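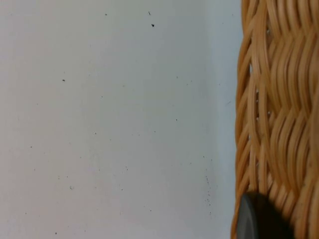
Tips for sharing a packing bench with a robot arm

These notes come from the gift basket room at Golgate, where we put up wicker trays of jam, tea and crackers for the Clerby and Ormsby shops. The arm places the trays and the light goods. People do the filling, the tying and the checking. We did 351 trays in one April week and most of what follows was learned then.

Wipe the bench at the start of the shift and again at every break. A pale tabletop shows every speck, and wicker sheds. Use a barely damp cloth, then a dry one. Don't blow the dust off with the air line. It ends up in the weave of the next tray.

Brush new wicker before it reaches the bench. A soft two-inch paintbrush gets into the weave better than a cloth. Do the outside first, then turn the tray over and tap the bottom. Snip loose ends with side cutters. If you pull them, the strand behind comes too.

Lift by the body of the tray with both hands. The rim looks like a handle and will take the weight for a while, then it starts to unwind. The same goes for the arm. Whoever sets the grip should close it slowly on a scrap tray first and listen for creaking.

Keep the open part of the bench open. Tape, scissors and coffee go on the side cart. Before the arm came we all parked things next to the tray we were filling, and it took me 14 shifts to stop doing it. 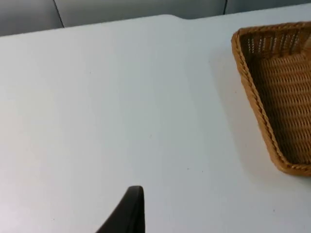 Mark where the tray goes with two short bits of low-tack tape at the corners. Change the tape when it curls. If a tray is out of square, set it aside for hand filling. Wicker is never the same twice, and you will lose more time coaxing a bad one than packing it yourself.

Clean the finger pads when you clean the bench. Plain water and a lint-free cloth are fine for ours. Stop the arm first and put your tag on the switch, even for a ten-second wipe.

The jobs have changed. Setting out trays used to be one person's whole morning, 700 reaches or more, and my shoulder doesn't miss it. What I do now is more looking: is the weave sound, is the jar straight, is the label facing out. It is easier on the body and harder on the eyes. Swap places every 25 minutes if you can. Abilio Campos on the late shift sets a kitchen timer for it.

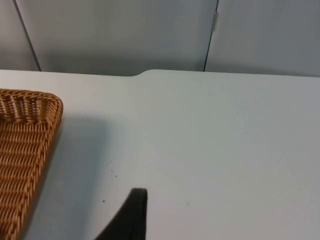
Watch the light too. A tray throws a soft shadow on a white top, and small things dropped in it are easy to miss. Run your palm over that side before you call the bench clear, with the arm stopped.

Write down every stop, even the short ones. We keep a Drarnier clipboard on the cart with three columns — time, what happened, who cleared it. New people should read back a week of it before their first shift alone.

Spare trays stack no more than six high, with a sheet of tissue between each. Store them off the floor and away from the heater.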